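PRESS RELEASE

For immediate release
Saturday, September 22, 2018

Welbridge counselling service opens evening talking groups for people stuck on waiting lists

Drulley site first, Vidari to follow in January

Kołodziej Counselling, the low-cost talking therapy service based in Welbridge, is opening a programme of evening groups for adults who have been referred for one-to-one counselling and are still waiting for a first appointment. Groups start at the Drulley centre next month. No fee for anyone already on our list. Bookings open now.

The short version: people wait too long. At the last count there were 139 adults on the Welbridge list, and most had heard nothing from us beyond the first letter. We don't think that's good enough and have said so before. The groups won't replace counselling. Everyone who joins one keeps their place in the queue, same position, same date of referral.

What's on offer

Each group runs for two hours, one evening a week, with two trained counsellors in the room. Small groups, same faces each week. First half is a set topic - sleep, worry, low mood, rows at home, getting through the working day when you've had no rest. Second half is open. You can talk, or listen, or sit with a cup of tea and do neither. Plenty of people do neither for the first few weeks and that is fine with us.

No homework as such. There is a short sheet each week with things to try, and if you don't try them no one will ask to see it. The sheets were written by our own counsellors and have been read through by former clients, who crossed out a good deal of it. Large print on request, please say when booking.

Come for as many weeks as you like. You can stop when your one-to-one sessions begin, or carry on alongside if you and your counsellor both think it's useful.

Why groups

We get asked this a lot, usually in a worried voice. People hear "group" and picture a circle of hard chairs and being made to speak. Fair enough. But the trial we ran in Welbridge over the spring was full from the second week, and what came back on the feedback forms was mostly about the other people there. "I thought it was just me" was written in one form or another on a good many of them. One person wrote that the drive home was the first quiet half hour they'd had in a year. Another said the biscuits were poor, which has been looked into.

We'd be careful about claiming much from it. It was a small trial, the people who came were the people who wanted to come, and feedback forms tend to get filled in by those who liked it. We have no before and after scores to publish. A proper review is planned once the Drulley groups have run for a full term, and we'll put out the results whichever way they go.

There is a shared tea kitchen at the centre and people are welcome before the session starts. Bring your own food if you're coming straight from work, many did in the spring. 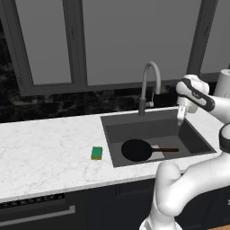 Who can come

Anyone aged 18 or over on the Kołodziej Counselling list, at either the Welbridge or Drulley office. If you've been referred by your GP but haven't had our letter yet, ring us, we can check. Partners and family can't attend the groups themselves but there is a separate drop-in for them, details from the office.

The groups are not right for everybody. If you're in crisis, or feel you might harm yourself, please don't wait for a group or for us. Call your GP, NHS 111 or the Samaritans on 116 123, or 999 in an emergency.

Everyone has a short phone chat with a counsellor before their first evening. About 30 minutes. It's not a test, we want to know what you're hoping for and whether there's anything that would make it hard to be in the room. Stairs, noise, an ex who might also be on the list. Tell us and we'll sort it.

What is said in the group stays in the group. The counsellors keep a register and very brief notes. The usual limits on confidentiality apply where someone is at risk, and these are gone through on the first night and again whenever a new person joins.

Places and funding

There are 100 places across the first term at Drulley. Longest waiting get offered first, by letter, then whatever is left goes by phone. We expect them to go quickly. If you're offered a place and don't want it please let us know even so, it can go to the next person that week instead of sitting empty.

The programme is paid for out of our own reserves and from takings at the two Kołodziej charity shops. That covers Drulley and the opening term at Vidari, the new site on the far side of Welbridge, where groups are due to begin in January subject to the lease being signed. Beyond that we'll need to find the money. Donations are welcome, small ones too, and so are decent mugs.

A word on Vidari, as we've had calls. It is a counselling site only. There will be no walk-in service there and the Welbridge office is not closing. Reports that it was came from an early draft of our spring newsletter and were our own fault.

For counsellors and trainees

We're looking for qualified counsellors with some experience of running groups, paid by the session, evenings only. Also a limited number of trainee placements, for those in the second year of a recognised course or later. Supervision is provided and is done in person. Trainees will never be left to run a group alone. Application packs from the Welbridge office, closing date is on the front sheet.

GPs, school staff and employers who'd like leaflets should get in touch with the office and say how many. Posters are at the printers and will go out with the leaflets when they arrive. An earlier batch gave the wrong evening for the Drulley group so if you have one on your wall with a blue border, please take it down.

How to book

By phone to the Welbridge office, weekdays, or by returning the slip at the bottom of your letter. Please don't book by email, the inbox is not checked every day and we dont want anyone missed. If you get the answerphone leave a name and number and say whether it's all right for us to leave a message back. We won't say who we are unless you tell us we can.

ENDS

Notes to editors

Kołodziej Counselling offers low-cost talking therapy to adults in Welbridge, Drulley and the villages between.

Sessions can't be filmed, recorded or sat in on, sorry. Interviews with staff can be arranged through the Welbridge office with a couple of days notice. We don't put clients forward for interview.

Please print the Samaritans number with any coverage.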